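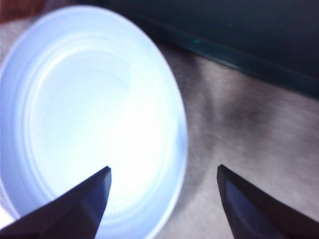
Good practice in robot grasping begins before the fingers close. The purpose of this unit is to set out the rules that students are expected to follow when they prepare, run and record handling trials with light household objects. Most of the rules concern the approach, the part of the motion in which the arm comes to the object and the fingers are placed on either side of it. With a thin plastic cup approached from over its mouth, one finger may lie across the opening while the other is over the fabric past the rim, so that a single wall stands in the space between the two tips. Whether that position is acceptable depends on what the written task says. If the task calls for a rim grasp, it is a proper starting point. If the task calls for a grasp around the full body of the cup, the arm has to be moved sideways before it is lowered any further.

Unit 2. Rules for Handling Trials with Light Objects
Course handout, Dukarcombe teaching laboratory
Revised 5 Jan 2021

1. Scope

These notes apply to all student work on the arms in the Dukarcombe laboratory, including practice sessions that are not graded. They cover cups, lids, small boxes, cloth items and other objects that a person could lift with two fingers. They do not cover glass, liquids, powered tools or anything with a blade. Requests to use such items are made in writing and are considered separately.

The notes do not replace the safety instructions posted at each station. Where the two differ, the posted instructions are followed and the difference is reported to the teaching office.

2. Terms used in this unit

Approach: the motion from the ready position to the point where the fingers are level with the part of the object to be held.

Rim grasp: a grasp in which one finger is inside an open vessel and the other is outside, with the wall held between them.

Body grasp: a grasp in which both fingers are outside the object and press toward each other across its full width.

Trial: one attempt at one written task, from the ready position until the arm has returned to it or has been stopped.

Void trial: a trial that does not count toward the required total but is kept in the record.

3. Before the trial

3.1 The task is written down before the arm is moved. A proper task statement names the object, the type of grasp and the place where the object is to be set down. "Pick up the cup" is not sufficient. "Lift the cup by a rim grasp and set it upright in the tray" is.

3.2 The student checks that the supporting surface lies flat and is fixed at its edges. Soft coverings such as felt or carpet are permitted and are often preferred for light plastic, but they shift under a sideways push, and a fold can catch a fingertip.

3.3 Objects are inspected for cracks. A cracked cup is discarded and is not kept as a spare.

3.4 Both fingertips are inspected by eye with the arm disabled. Tips that are loose, chipped or marked with adhesive are reported. Students do not tighten or replace them.

3.5 The working area is cleared of personal items. Trays and panels that belong to the task stay in place, and their positions are entered in the setup line of the record.

4. The approach

4.1 The approach is made at the reduced speed setting. Students who have passed the Nudo practical test may use the normal setting for the travel portion only. They return to the reduced setting before the fingertips come below the height of the tallest object on the surface.

4.2 The fingers are opened wider than the part to be held. For a rim grasp this requirement is easily met, and students sometimes open the fingers to their limit out of habit. A very wide opening is a poor choice near the side of a tray or panel, where the outer finger may strike an object that has nothing to do with the task.

4.3 The wall to be held should be near the middle of the gap before the final descent begins. A wall much closer to one finger than to the other will be pushed before it is gripped. A full cup might resist the push. An empty one will slide or tip.

4.4 The camera at the wrist gives a close view, but it should not be the only source used for judging height. Seen from directly above, a cup is nearly a disk, and the distance between a fingertip and the base is hard to read. The side view is consulted before any descent into an open vessel. If the side view is not available, the trial does not begin.

4.5 Pale, translucent plastic may show bright areas in which the inner surface loses its detail. Molded ridges along the wall are usually a better guide to the shape of the interior than the bright area itself. Lamps are adjusted between trials and never during one.

4.6 Pictures taken while the arm or camera is moving are often blurred. No measurement is to be taken from a blurred picture. The arm is brought to rest and a fresh picture is recorded.

5. Closing and lifting

5.1 The fingers are closed at the lowest force setting listed for the object class in the Kirkegaard tables. The force may be raised by one step after a slip. A second slip ends the trial.

5.2 Visible bending of a cup wall is recorded even when the lift is completed. A grasp that leaves a crease is marked as damaging, and the object is withdrawn.

5.3 The first part of the lift is short. The arm then pauses, and the operator looks at the object before continuing. The operator does not reach in to steady it.

5.4 Anyone present may call a stop. The person who calls it is not required to give a reason at the time.

6. Keeping the record

Each trial is entered in the Esetti log when it ends, before the next one is set up. The entry contains the task statement, the setup line, the speed and force settings, the result and any remarks. Results are entered as completed, not completed or void. The word "almost" is not a result.

Void trials are never deleted. In the review held last September, 946 entries were read, and around a third of those marked void had no remark explaining why. Such entries are of little use to the next group. A short remark is enough: "tray moved between trials" or "wrong object placed."

Remarks should state what was observed. "The cup tipped when the left finger touched the rim" is a useful remark. "The arm was clumsy" is not. Where the operator is unsure, the entry should say so plainly.

7. Work to be submitted

Students work in pairs and exchange roles halfway through the session. Each pair submits a task statement for a rim grasp and another for a body grasp on the same cup, the log entries for both, and a one-page account of how the approach differed. The account should refer to rules 4.2 through 4.4 by number. Screen captures may be attached but are not graded.

Pairs who do not complete a lift may still receive full marks if the record is sound. Entries changed after the session must carry the initials of both partners beside the change.

8. Reading for the next unit

Laboratory notes, Unit 3, sections on cloth and other soft items. Students should bring a printed copy of the Kirkegaard tables, as the station screens will be in use for the demonstration.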